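Chapter 4
Teaching by Demonstration

4.1 Why Show the Task?

Chapter 3 dealt with robots that follow a written program. Every position was set in advance, and the robot went back to it each time. This works well when the parts are the same and always arrive in the same place. It works poorly for a job like clearing a table, where no two tables look alike and some of the objects bend or crumple when they are picked up.

In teaching by demonstration, a person does the task and the motion is recorded. A learning program then looks for the link between what the camera saw and how the gripper moved. One complete recording, from the first motion to the last, is called a demonstration or an episode.

There are three common ways to record one:

Guiding by hand. The teacher holds the robot's arm and moves it through the task. The joint positions are stored directly, but the teacher's own arms often block the camera.

Remote control. The teacher moves a controller or a small copy of the arm, and the robot follows. Nothing has to be converted later. The work is slow — a beginner may need 30 tries before a simple grasp feels natural — and it ties up a robot.

Hand-held grippers. The teacher works with a tool that has the same kind of fingers as the robot and carries its own camera. No robot is needed in the room, so recording can be done in homes, shops and kitchens. The path of the tool must be worked out afterward.

Most of this chapter uses the third method. Section 4.2 covers the tool and its camera. Section 4.3 explains how the path is recovered, and Section 4.4 follows the Mernia study, in which Rosine Maillard and Didier Riviere recorded 2,000 episodes of household cleanup in 16 kitchens. Their notes on failed grasps are used again in Chapter 11.

Before reading on, choose a short task you do at home and write down each point where your fingers open or close. Keep the list — you will need it for the exercises in Section 4.5. 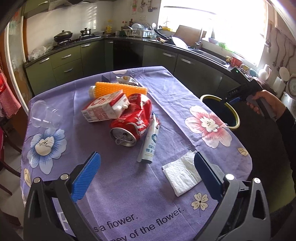 Figure 4.1 Clearing a table with hand-held grippers, seen from the camera on one of the tools.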